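ok so I spent the afternoon at the Delonard open day, the surgical robotics one. thread while it's fresh, typing on the train, sorry in advance

They ran people through in groups of 6. Sign in, badge, coat on a hook, then a short talk from Slavica Janevski, who runs the training side. Quick talker, no slides. Loved that

Her pitch: before anyone gets near the serious stuff they sew. And sew. Practice pads, black thread, one knot at a time. She wants 1,000 knots out of every trainee before she'll even discuss the next module. One thousand!!

Then over to the screens for the stitching demo. Interrupted stitches, so every one gets tied and trimmed by itself before you start the next. Everybody went quiet at this point
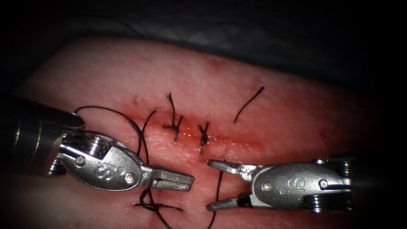
Asked how long until it feels normal. Slavica said most people stop fighting the tool after 2 weeks, and then there's a second slump in month two when they get cocky and start rushing. Sounds like me learning to drive

Biggest surprise for me - thread managment. I figured the needle was the hard part. Nope. It's the slack. Where do you park it, how do you keep it from catching on the tool, when do you cut. She kept saying "mind your tail" and now I can't stop saying it

Someone from Pletirel was in my group and asked about force feedback. Long answer, I followed maybe half. Short version: a lot of trainees learn to judge tension by eye, by watching how the thread and the pad surface behave. Apparently you get good at it. I'd like to see the messy middle part of that learning curve tbh

Also asked about automating it. She was careful here. Some steps, sure, someday, and she's curious about it. Knots in a tidy demo are one thing, she said, a bad angle and a short tail is another. Wrote that down on my hand bc my notebook was in my coat

Close-up view was my favorite. You really see how much the thread frays at the knots

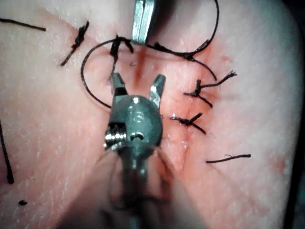
Jaws open over the cut, thread looped up top. Practice pad, Delonard open day.

Coffee was fine. Sandwiches went fast, the Van der Merwe people got there first, no hard feelings (some hard feelings)

Next open day is in December and the sign up list is already going round. If you're anywhere close, go. Get there early and stand on the left, teh right side gets glare off the screens

My stop. Will answer replies tonight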